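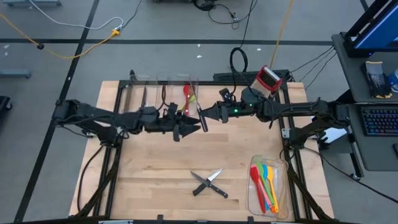 Figure 6.1 A butcher-block top, with utensils standing in clear containers at the back.

Chapter 6
Wood You Can Eat Off

I bought my first butcher-block counter at a salvage yard in Pruitt, and I paid too much for it. It had a scorch mark the size of a saucer and a gap at one end I could slide a coin into. I loved it anyway! And I learned more from that gap than from the first 100 pages of any book on lumber, so I'd like to start there.

Wood moves. You met this idea in Chapter 2, when we looked at how a board takes up moisture from the air and gives it back again, swelling and shrinking mostly across the grain and hardly at all along it. In a picture frame that's a nuisance. In a kitchen, where one end of the counter sits beside a steaming kettle and the other end sits under a heating vent, it can pull a top apart.

The old answer was to stop using wide boards. Cut the wood into narrow strips, glue them side by side, and each strip has only a little bit of movement to do (my salvage top had 19 strips, and only one of its joints had failed). Mix up strips from different boards and you get the striped look that people now pay extra for – I'm one of them. 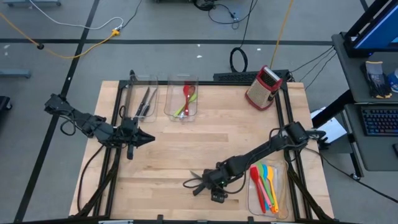
Glue is the other half of the story, and we'll spend a good part of this chapter on it. A clean joint in maple can be stronger than the maple around it. A starved joint, where the clamps squeezed out nearly all the glue, may look perfect in May and open up once the furnace comes on. I've made both kinds, sometimes in the same afternoon.

Then there's the finish. Students always want to know which oil is best, and I always answer with a question: what are you going to do on it? A top for rolling out dough and a top for chopping onions get very different treatment from their owners. We'll follow two tops through the chapter, one from the bakery at Endar and one from the school kitchen in Purkness, and you can decide for yourself which was looked after better.

Before you read on, find a piece of scrap with a clear grain pattern and measure its width to the nearest half millimeter. Write the number on the back in pencil. Leave the piece somewhere damp (my basement works beautifully) and don't touch it until you reach the exercises on page 126. You'll want a second piece from the same board, kept somewhere dry, to measure against it.

Related sections
Chapter 2: Wood and Water
Chapter 5: Clamps and Pressure
Chapter 7: Sanding and Scraping
Workshop notes: The Civlow bench
Appendix B: Shrinkage tables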